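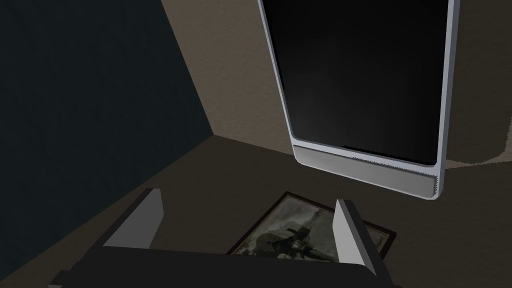 Frequently Asked Questions

Last updated August 28, 2018

I run Wargate Vermouth Club out of Lelville, and I get a lot of the same emails, so I finally sat down with a glass and typed up my answers. If yours isn't covered, write to me through the contact page. I'm slow in September but I do get to everyone.

What is vermouth, anyway?

It's wine that's been fortified (a neutral spirit or brandy goes in) and flavored with herbs, roots, bark, citrus peel and whatever else the maker feels like. Wormwood is the traditional one, and it's where the name comes from. Some are sweet, some are bone dry, and there's a whole world in between that I could talk about until you left the room.

I thought it was just for martinis?

So did I! For years I had one dusty green bottle on top of the fridge and I thought vermouth tasted like dust and fridge. Then somebody poured me a sweet red over ice with a slice of orange and I've been a pest on the subject ever since. Most of what we drink at the club, we drink straight.

How does the club work?

You pay once a season and you get 4 bottles, picked by me, plus my notes. The notes are long. You can skip them, plenty of people do. Pickup is at the shop in Lelville or at the Jirton farmers market, where I have a table on the end by the bread people. There's also one tasting per season that members can come to for free.

Can you ship to me?

Only inside the state for now. I've looked into the rest and the paperwork made me want to lie down. If you have a friend around here, they can sign for your box at the shop, as long as they're 21 and bring ID.

How many members are there?

We're capped at 300. That's the most boxes I can pack and still like my life. There's a waiting list and it does move, mostly in late summer when people are leaving town. If you get an email from me saying a spot is open, please answer it within the week, even if the answer is no.

Do I have to keep it in the fridge?

Yes. Please. Once it's open it's going to fade just like any open bottle of wine, only slower. Cold slows it down a lot. I tell people a month for the dry ones and two for the sweet ones, and if I'm being a softie I'll stretch that for a really rich red. Unopened bottles are fine in a cupboard away from the stove. 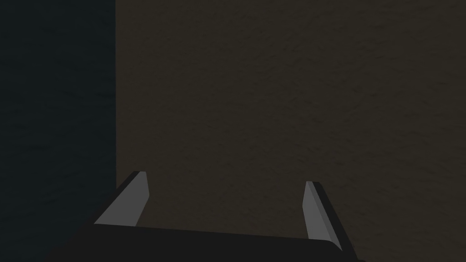
Write the date you opened it on the label with a marker. I used to buy cute little tags for this and they all fell off in the fridge door, so now my bottles look like evidence bags and I always know how old they are. If you live alone or don't drink much, ask me for half bottles. Not every maker does them, but I keep a few kinds on the shelf.

Mine has gone flat and kind of brown. Can I still use it?

It won't hurt you, it just won't be much fun. Cook with it. Old dry vermouth is great for steaming mussels or loosening up the bottom of a chicken pan, and I put tired sweet vermouth in onions when I'm cooking them down forever. I wouldn't put it in a drink you're proud of.

What's the Tamiru everyone keeps asking about?

Tamiru is our house bottling, a bittersweet amber made for us by a small winery outside Jirton. There are 17 botanicals in it and I'm allowed to tell you some of them: wormwood, gentian, bay leaf, dried apricot, bitter orange. The first batch was 1000 bottles and I truly thought I'd be giving it away as wedding presents until I died. It sold out by spring. The second batch is resting now and should be on the shelf in September, and members get first dibs.

I'm going to say this one time: I can't hold a case for you. Two bottles per member until everybody has had a chance.

Does Tamiru have added sugar?

It does. Nearly all vermouth has some, even the dry kind. Ours is sweeter than a dry and less sweet than a classic red. People who don't like sweet drinks tend to like it with soda and a green olive.

Is it gluten free? Vegan?

Tamiru is both — the base is wine and the spirit is distilled from grapes. I can't speak for every bottle in every box. If it matters to you, send me a note before the box goes out and I'll check with the makers and swap something if I need to.

How should I serve it?

Cold, in a short glass, more than you think. Try it plain first, then with an ice cube, then with a splash of soda, and see which one makes you want another sip. Orange with reds, lemon or an olive with dry ones. Put out something salty. Potato chips are perfect and I won't hear a word against them.

Can you give me one easy cocktail?

Equal parts dry vermouth and sweet vermouth, lots of ice, a couple of dashes of bitters, a strip of lemon peel. You don't need a shaker and you can make it in the glass while you're talking to people. If you want it stronger, add gin, but then you've wandered off my territory.
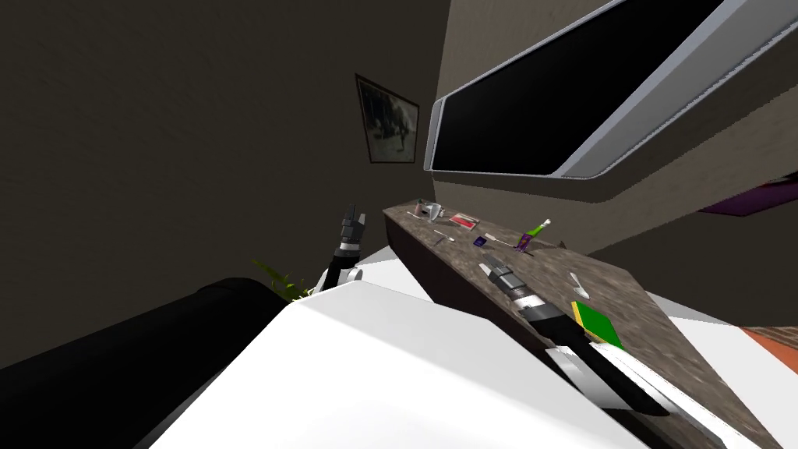
Stone-look counter, wall-mounted TV and one small framed picture.

What happens at a tasting?

We pour small amounts of six or so bottles, I talk too much, and people argue about whether they can taste rhubarb. It runs two hours. There's no quiz and you don't have to use fancy words. One of the best notes I ever got on a bottle was "church, but in a good way" and I've stolen it many times.

Can I bring a guest?

One guest per member, and there's a small fee at the door that covers their pours. Guests have to be 21 too. Dogs are okay if we're on the patio. Please skip the perfume, though, it really does get in the way of smelling anything.

I'm not drinking right now. Can I pause?

Of course, and you don't need to tell me why. Log in, hit "skip season," and you keep your spot. You can skip two in a row before I check in to see if you'd like to give it up. You're still welcome at the tastings, and I always have a good alcohol-free bitter soda open.

My box showed up with a broken bottle!

I'm sorry! Take a photo of the box and the glass, send it to me, and I'll replace it. Please don't mail anything back. If you picked up your box in person, check it before you drive off and I'll swap it right there.

Can I suggest a bottle?

I wish more people would. If you've had something great on a trip, send me the name or a picture of the label. I can't always find an importer, and sometimes I find one and can't afford it, but two of the bottles in last winter's box came from member emails.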